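Trikance (robot arm)

Trikance is a small robot arm with a two-finger gripper, built in a shared workshop in Skesthorpe. It was designed for one household task, the sorting of used packaging, and in particular of soft plastic film, which many home-built arms handle badly. The arm is a table-top machine. Its drawings, part lists and control program are given free to anyone who asks the workshop for them.

Name

The name was first written on the lid of a box of spare motors and has no known meaning. In early notes the machine is called "the Plinum arm", after the supplier of the first motor set. This name was dropped when the motors were changed, but it is still found in some file names of the control program.

History

The work was started by Antigoni Vlachopoulos, a member of the workshop, who wanted a machine that could separate the film from the paper in her kitchen waste. The first version had a suction cup in place of a gripper. It lifted flat sheets well, but it lost its hold on film that was folded or torn, as the air entered under the cup through the wrinkles. Three different cups were tried, and also a stronger pump, which was so loud that the other users of the room asked for it to be switched off after six in the evening.

The suction cup was given up in October, and a gripper with two fingers was drawn in its place. Ksawery Szczepańska joined the work at this stage and wrote most of the present control program. The second version could close its fingers but could not feel when they touched something, and it broke two of its own printed fingers in the first week. The third version, which is the present one, reads the current of the gripper motor and stops closing when the current rises.

Construction

The arm has six joints, including the turning joint of the base. The base is screwed to a board of birch plywood, and the board is held to the table with two clamps. The upper arm and the forearm are made of aluminum tube. The joints between them are printed parts, and the builders advise printing these slowly and with thick walls, because the first shoulder joint split along its layers.

The fingers of the gripper are black and flat, and each finger is carried by its own black housing. The housings are closed with ordinary screws, so that a finger can be changed without taking the wrist apart. A small camera is mounted at the wrist and looks along the fingers. Its position was chosen after some disagreement. A camera above the table sees the whole work area, but the arm hides the object from it at the moment of gripping, which is the moment when the picture is most needed.

The power supply is kept in a separate metal box with a fuse and a large stop button. It was taken from a sewing machine table made by Karagiannis and had to be cleaned and rewired before use.

Control

The control program runs on an old laptop. It finds an object in the camera picture, turns the wrist until the fingers stand on both sides of it, lowers the arm and closes the gripper. After this it lifts the object a little and looks again. If the place is still occupied, the attempt is counted as failed and repeated from another angle, up to three times.

The program was trained with recorded attempts in which a person guided the arm by hand. The present set has 492 recordings, of which 342 show plastic film and the rest show paper, card and bottle caps. The recordings were made mostly in the evenings, and for this reason the arm worked worse in daylight until a lamp with a shade was fixed above the table.

Handling of film

Soft film is the most difficult material for the arm. It has no fixed shape, it reflects the light in bright spots, and the print on it is broken up by the folds, so that the program may take one wrapper for two objects. A finger can also slide under the film and push it away. The builders found that it is better to aim at a raised fold than at the middle of the piece, and to close the fingers slowly.

In one test series, 16 wrappers were laid on the table one after another, and the arm picked up 9 of them on the first attempt. Most of the failures were with very small pieces. Thin transparent film was left out of the series - the camera could not find it on the table at all.

Limits and known faults

The arm is slow, and one pick takes longer than a person would need for a handful of wrappers. It can not reach into a deep bin, so the waste must be spread out by hand. The wrist cable becomes worn where it passes the elbow and should be checked every month. Wet packaging is not recommended, as the housings of the gripper are not sealed.

Rubber pads on the fingers were proposed by several users. The builders tested them and removed them again, because the film stuck to the rubber and did not fall when the gripper opened.

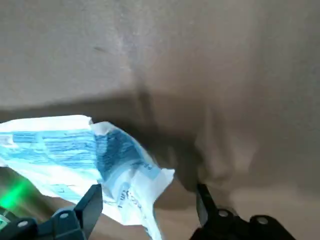

Ksawery Szczepańska disagrees about the pads and holds that only the soft kind of rubber was at fault; a harder strip, glued just to the tip of each finger, would in his opinion give a better grip on film and still let it drop into the box.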